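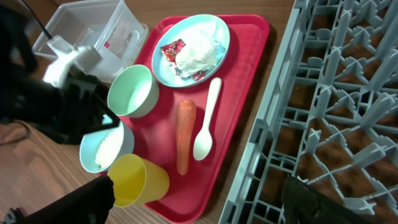
Ruwan Thambiah, Speech-Language Pathologist and Project Lead

Progress report to the Brornen Fund, 2024-09-10
Talking Again: group therapy for people with aphasia

We're past the halfway mark of the grant and I'm really happy with where things stand. When we started in April, the plan was to offer weekly conversation groups to people who had lost some of their language after a stroke and whose regular therapy had ended. We hoped to reach 30 people in the first year. We already have that many, and there's a waiting list!

Groups meet at the Folden clinic and at Yatsenko House, with no more than seven people in each. Sessions last 60 minutes. We tried longer ones in the spring, but people got tired and their word finding suffered, so we cut them back. Partners and adult children now have their own meeting next door, which they asked for themselves – it fills up every time.

Most members are speaking up more often than they did at intake, and several have gone back to making their own phone calls. One man ordered for his whole family at a restaurant in July and came in the next week to tell us all about it (it took him a while, and we loved every minute). Formal retesting is still under way, so please treat this as an early picture. Scores will be in the final report.

Spending is on track except for transportation. Rides to Yatsenko House cost more than I budgeted, and I'd like to move $3,000 from printing to cover them. The Cunex practice app has replaced most of our paper handouts, so that money is free. Could you let me know if you need a formal request?

Next up is training two more group leaders, both already chosen, and opening an evening group for members who have gone back to work. You'd be very welcome to sit in on a session – just call me first so I can check with the group.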